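Bag-Sorting Cell: Common Questions
By Elsa Ikonen
24 May 2025
14 shares | 3 comments

How often does the cell need servicing?
Wipe the tabletop and panels every day. Check the arms every 200 hours of running and do the full service every 2,000. Write both in the Viston logbook, including the hours.

What do I look at on the 200-hour check?
Start with the purple cable sleeves. Follow each one from the camera bracket over the wrist, along the forearm and around the elbow. It should have enough slack to loop around the joint without rubbing. Then try the small screws along the white forearms. If one turns, take it out, clean it and refit it with threadlocker.

How do I test the grippers afterwards?
Use a light plastic bag. Lay it on the green surface with a fingertip on either side, and run the two-handed pick from the Driltix menu at slow speed. Keep the black bin at the far left, where the program expects it.

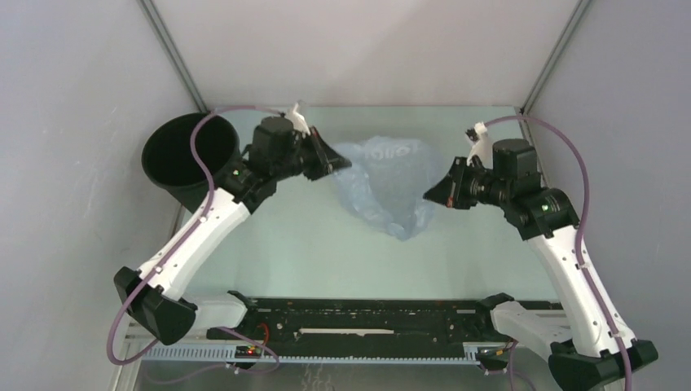 Can I use a different bag?
Yes, as long as it is thin and crumples easily. Stiff bags hide a weak grip.

The front beam is chipped. Should I replace it?
No. Chips and scratches in the black finish are fine. Call Thijs Bakker at the Tilport workshop, extension 165, if you find a crack or a bent edge.

What colour cable ties should I order?
Any colour. Get the Lindqvist reusable ones, part 55, and don't pull them tight.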